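Draltdale Home Learning Library
Progress report to the Berchtold Fund, second year of grant
April 25, 2018

1. Purpose of the grant

The Fund's award supports the lending of play and early number materials to families with children under school age in Draltdale and the outlying farms. This report covers the period since the previous July and should be read with the accounts sent separately.

2. Lending

Loans in the period came to 2,923, compared with 2,678 in the year before. Most of the increase was at the Wostberg branch, where opening hours were extended to Saturday mornings. The Draltdale branch was closed for part of the winter while the boiler was replaced, and its figures are slightly down. Sorting and matching sets remain the most requested category, followed by floor puzzles.
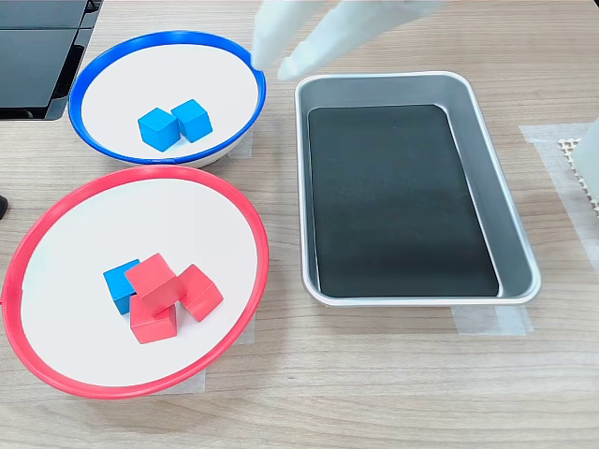

Rosalind Averley

3. Condition of stock

All sets were checked on return and a full stock check was carried out at both branches. Losses were low. The main expense has been the replacement of storage bags, which wear at the seams, and 50 new ones have been bought from Sendetti under the existing order. The printed guidance cards have been rewritten in plainer language and are now issued with every set.

4. Response from families

Forms were handed out at both branches and by the health visitors. Comments were favourable on the whole, although the length of the loan was raised several times.
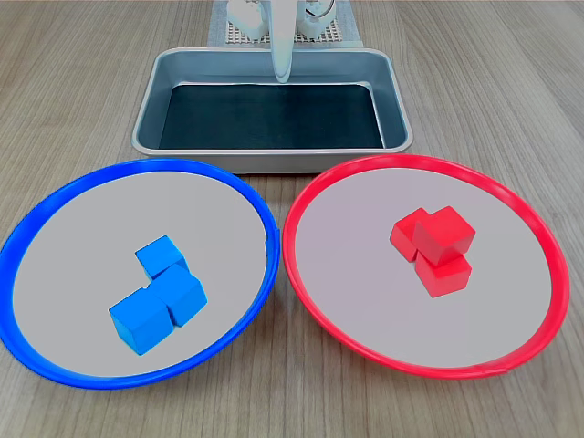
Three weeks is too short when you live up the valley and the bus only runs twice a week, one parent at Wostberg wrote, adding that her son had just got the hang of a set when it had to go back. The loan period has been extended to five weeks for households outside the two villages, and overdue notices have fallen as a result.

5. Matters raised by the Fund

The Fund's letter asked for a reply on charges.
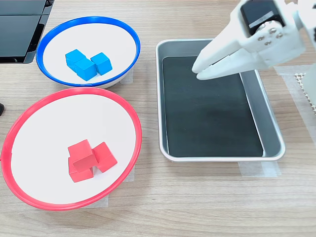
Will families be asked to pay for loans once the grant ends?
Loans will remain free, and the running costs will be met from the parish contribution and the annual book sale.

6. Plans for the remaining period

The library intends to open 4 collection points in village halls, so that sets can be ordered by telephone and picked up locally. Terms have been agreed with two halls. The other two are waiting for
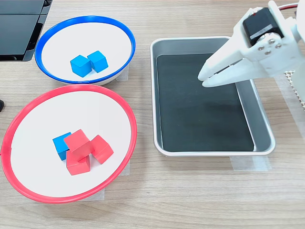 confirmation of their insurance, and a decision is expected before the summer. Shelving for the first two points has been ordered within budget. A small underspend on travel is likely, and the library asks the Fund's permission to move this sum to the purchase of further number sets for Wostberg, where the waiting list is longest. The final report will follow at the close of the grant, with the audited accounts.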